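Home About News Careers Media Contact

MEDIA RELEASE

Skerholm brings its software teams under one roof in Vadton

VADTON, August – Skerholm, the scheduling software company, has opened its new head office in the old Zutero building in central Vadton, and staff have already made themselves at home. The move brings the company's engineering, design and customer support people together for the first time, after years of working from two offices on opposite sides of the river.

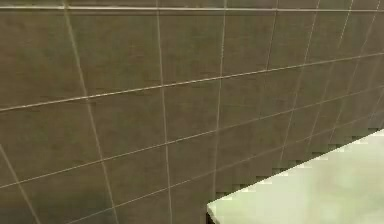
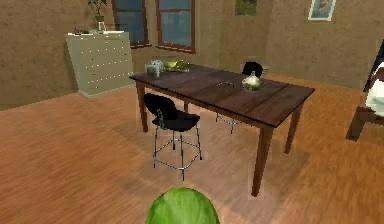 "I've wanted this for so long," said Mirsad Tomić, chief executive of Skerholm. "We'd have a support specialist who knew exactly what was bugging a customer, and an engineer who could fix it in an afternoon, and they'd never met! On our first morning here I watched two of them sort out a printing problem while they waited for the kettle. I went back to my desk grinning."

Skerholm makes rostering and timesheet software for hospitals, aged care homes and community health centres. The company started in a spare bedroom 13 years ago, when Tomić was writing a program to help his sister's clinic organise its night shifts. The clinic still uses it (a much newer version, thankfully).

The Zutero building will be familiar to anyone who grew up in Vadton. It was a shirt factory for most of its life, then a carpet showroom, and it had been standing vacant when Skerholm signed the lease. Local architecture practice Ivanov looked after the conversion and kept as much of the original brickwork on the street side as it could. The sawtooth roof has been repaired and insulated, and the old loading dock is now the bike shed, with showers and a drying cupboard next door for anyone who gets caught in the rain on the way in.

Skerholm takes up both upper floors. Teams picked their own spots, and the only rule was that support and engineering had to be neighbours. Quiet rooms can be booked for calls or for getting your head down, and the parents' room has a proper door lock, a fridge and a comfy armchair – all things staff asked for in the planning survey.

Working from home isn't going anywhere. Staff choose their own days, with one shared day each fortnight when everyone who can come in does. Lunch is on the company that day, and it tends to run long.

The new office also gives Skerholm room to grow. The company is recruiting for 5 roles, among them a senior database engineer, an accessibility specialist and a graduate developer. Applicants don't need a computing degree. Some of Skerholm's best people have come from nursing, teaching and, in one case, a commercial bakery, and the company would love to hear from more people who have worked odd shifts themselves and know what a bad roster feels like.

From next month the ground-floor meeting space will be free for local community and tech groups to use after 6 pm. The Vadton coding club for high school students has put its name down first and will meet there during term, with Skerholm engineers on hand as mentors.

"They asked me whether they could bring their own keyboards," Tomić said. "Mate, bring whatever you like. I can't wait to see what they build."

Groups wanting to book the space, and anyone curious about the open roles, can get in touch through the contact page on the Skerholm website.

Media enquiries: Skerholm Communications, Zutero building, Vadton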